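Kullo Foka Sideboard Review: One Winter With It in the Dining Room

Mon 21 March

We bought the Foka sideboard in October to replace an old china cabinet, and it has been in daily use since then.
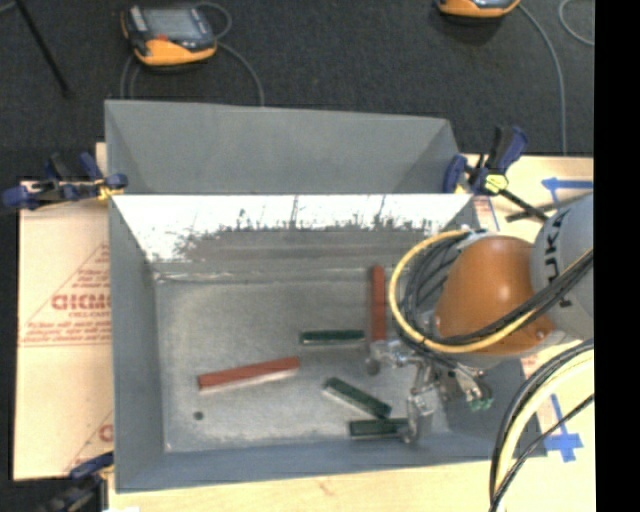

A reader who has the same sideboard in walnut wrote in after my first short post on it and said I had been too easy on the doors. Hers drifted out of line within a month, she said, and she had to reset the hinges on both sides before they would close flush. She also said the drawers were the best part of the whole piece and that she would buy it again for those alone. I agree with her about the drawers. The doors I will get to.

What it is

The Foka is a long, low sideboard from Kullo. It has a stack of drawers in the center and a cupboard with a door on each side. It comes in oak veneer, walnut veneer or painted white, and all of them have the same black steel base. Ours is the oak. The top is one piece with no seam, and the veneer wraps over the front edge, so from the dining table it looks like a thicker board than it is.

The listed width is 1470 mm. Kullo gives every size in millimeters, even on the page for American buyers, so have a tape with both scales on it before you order. I measured ours after it was built and it matched. Leave extra room at the ends if you plan to put it between two walls, as the doors need to swing past the sides to open all the way.

Price

I paid $991 at Sârbu, the furniture store off the highway, with delivery included. Ordering straight from Kullo would have put it over $1000 once shipping was added, so the difference was small, but I wanted a store I could drive to if something came damaged. The walnut costs more. The white costs less and looked a bit flat under the store lights.

For that money you are getting veneer over particleboard. The drawer boxes are solid wood, the base is steel and the back panel is a finished board you could leave facing into a room. I looked at all-wood sideboards in the same size and they were well past what I wanted to spend. I also looked at used ones. Most of the used ones were too deep for our room, where the chairs on that side already come close to the wall.

Delivery

Sârbu uses a carrier called Moveo. They gave us a morning slot and came in the afternoon. The crew was polite and brought everything into the dining room, which was more than the paperwork promised (it said front door only). The heaviest box is marked 70 pounds. I would not try to get it up a flight of stairs alone.

One corner of the box with the top in it had been crushed. The foam inside had done its work and the top was fine, but open everything before you sign if the driver will wait. Ours waited.

Putting it together

Kullo says one person can build it. One person can do most of it. You will want help when you turn the body over onto its base, and again when you set the top, which has to be lowered straight down onto the pins.

The instructions are drawings only. They are clear until you reach the drawer runners, where the left and right runners look almost the same and the drawing is too small to show the difference. The letters are stamped on the metal near the back end. I found them after putting the first pair on backward.

The hardware comes in bags labeled by step, and that was a real help. The hex key in the box is short and hard on the hand, so use your own if you have one. You also need a Phillips screwdriver, a level and something soft to lay the panels on. I used a moving blanket. Do not use a power driver on the base bolts. They go into threaded inserts and it would be easy to pull one out.

It took me an evening and part of the next morning. Most of the second part was spent on the feet. Our floor slopes toward the window, and the feet adjust with a small threaded disk that you turn by hand. They have enough travel for an old house. It is better to adjust them before you fill the cupboards.

The drawers

The drawers are very good. They run on full-extension slides, so you can see what is at the back without taking out what is in front. They close softly, even the bottom one, where we keep the table linens and a heavy set of serving platters. The top drawer is shallow and has a felt lining. The flatware is in there in its own tray. Kullo sells a divided insert for it, but I did not buy one.

The fronts line up well and have stayed that way. There is some play in them from side to side when they are pulled out all the way, about what I would expect. None of them has come off its track or started to stick, and the room gets dry in winter with the heat on.

There are no handles. You pull from a groove cut along the top of each front. It is comfortable to use, but crumbs collect in it, and the groove on the top drawer needs to be wiped out more often than I thought it would.

The doors

The doors are the weak spot. They are wide for their height, and the hinges are the ordinary cup type that you find on kitchen cabinets. Ours were out of line as soon as I hung them, which is normal, and they took some time to set. The left one has stayed put. The right one dropped enough over the winter that its bottom edge began to touch the base. A half turn on the hinge screw fixed it and it has not moved since, but it should have a third hinge.

They close with a push latch. Push the door in, it pops open a little, and you pull it the rest of the way. The latch on the right side was too strong at first and the door bounced back when I shut it. You can screw the latch in or out to change that. The booklet does not mention it.

If you have small children or a dog that leans on furniture, the push latch may bother you. A bump at the right spot opens the door.

Inside the cupboards

Each cupboard has an adjustable shelf on metal pins. The shelves are thick enough. I have our everyday dinner plates stacked on one side and glass serving bowls on the other, and I do not see any sag when I hold a straightedge along the front.

The pin holes are spaced wide apart, so you may not get the exact height you want. Our tallest pitcher fits only when the shelf is set one hole higher than I would like, and then the space above it is too short for the soup tureen. The tureen now lives in the kitchen.

There is a cable hole in the back of each side. We do not use them, but a router or a record player would work there.

The top

The finish is matte and does not show fingerprints. It does show water if a wet glass is left overnight. I got one faint ring in the first week. It faded after a few days and you would have to look for it now. I use a runner and trivets for anything hot, and I would not trust the surface with a casserole straight from the oven.

Cleaning is a damp cloth followed by a dry one. Kullo says no furniture polish, and I have not used any. The color has gotten a little warmer at the end near the window. If you keep a lamp or a bowl in one place all the time, move it now and then or there will be a lighter patch under it.

The base

The steel base is the part people notice. It is a simple rectangle with legs set in from the corners, powder coated black. It lifts the body high enough to get a broom under, and our vacuum head goes under too. The coating has one chip near the floor where I hit it with a chair. A black paint marker covered it.

The whole thing is steady. It comes with a strap to fasten it to the wall and I used it. With all the drawers full and pulled out together I would not want to find out what happens without it.

Smell

There was a smell from the inside of the cupboards for the first couple of weeks. We left the doors open during the day and it went away. The drawers did not have it.

Service

The box was missing one of the plastic caps that cover the screw holes inside the left cupboard. I wrote to Kullo and they sent a small bag of them, with no charge and no argument, but it took most of a month to get here. Sârbu said they could not help with parts and told me to go to Kullo. Keep the sticker from the outside of the main box. Kullo wanted the number on it before they would look up the order.

What I like

The drawers, the depth, the finished back, the room under the base for a broom, the labeled hardware.

What I do not like

The door hinges, the wide spacing of the shelf pins, the runner drawing in the instructions, the wait for parts.

Who should buy it

It suits a narrow dining room where you need to store dishes and linens and still get past the chairs. If most of what you own is tall, look for something with deeper cupboards and fewer drawers. If you want solid wood, plan on spending more than this or buying used.

I would buy the oak one again at the price I paid. At full price plus shipping I would wait for a sale. Sârbu still had the walnut on the floor the last time I was in, and it is worth opening the doors on that one a few times before you decide.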